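Urnona Floors: data card, version 2

Filed under: Home & Household > Open Data
Shares 40 | 2 comments

Summary

Urnona Floors is a table of written records about tidying household floors. One record covers one floor area and one tidying pass. It lists what was on the floor, where each thing was put away, and what the floor is made of. The table holds 1269 records in English.

Version 2 replaces the April release. Record IDs did not change between the two.

Maintainers

Smaranda Lungu (schema, releases)
Yaw Fiadzo (floor types, cleaning terms)
Lăcrămioara Ghiță (item vocabulary)

Fields

record_id: integer, unique.
room: kitchen, bathroom, hallway, bedroom, living, utility, other.
floor_type: tile, wood, carpet, vinyl, concrete, mixed, unknown.
floor_color: free text, lower case. Use everyday color words. "pale white" and "off white" are both accepted and are not merged.
items: list of item names from the vocabulary file, separated by semicolons. May be empty.
put_away: list in the same order as items. Values are shelf, drawer, bin, basket, hook, trash, left_in_place.
wiped: yes, no, not_recorded.
note: free text, up to 1000 characters.

Item names

Names are singular and generic. Write "sock" and leave out size or owner. A pair of shoes found together is one entry, "shoes (pair)". A single shoe is "shoe". Paper is "paper" unless it is an envelope, a receipt or a newspaper, each of which has its own entry. Crumbs, dust and hair are not items and go in the note field.

Rugs and mats count as items only if they were moved. A bath mat that was lifted and put back is recorded as left_in_place.

Floor types

The floor_type value describes the surface under the items. A rug over tile is still tile. Use mixed when one area crosses a threshold, for example from a tiled kitchen to a wood hallway. Grout color is not part of floor_color. If it matters for cleaning, put it in the note.

Vinyl printed to look like tile or wood was often entered wrong in the first release. Kobe Van Loon rechecked the kitchen and bathroom records. The hallway records have not been rechecked, and "tile" there should be read with care. 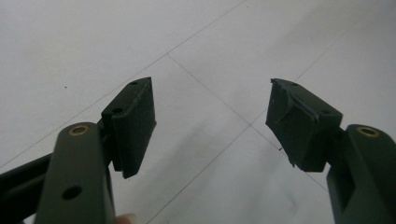

Floor type: tile. Floor color: pale white.

Known problems

- Bathrooms with tile are overrepresented. Carpeted bedrooms are thin.
- wiped is not_recorded for every record in the Drolano batch.
- The Marinescu batch used "closet" as a put_away value. It was converted to shelf, which is wrong for anything that was hung up.
- Small items on light floors (buttons, hair ties, bottle caps) appear more often than on patterned floors. This may reflect how easily they were spotted.
- An empty items list can mean a clear floor or a skipped field. Check the note.

Loading

The table is a UTF-8 CSV file with a header row. Semicolons inside the note field are escaped with a backslash. Sort by record_id before comparing versions.

Corrections

Send the record ID, the field name and the proposed value to Rui Barreto. Requests for new item names need at least 2 records in which the item occurs.

Tags: floors, tile, tidying, household, csv

2 comments | Share this page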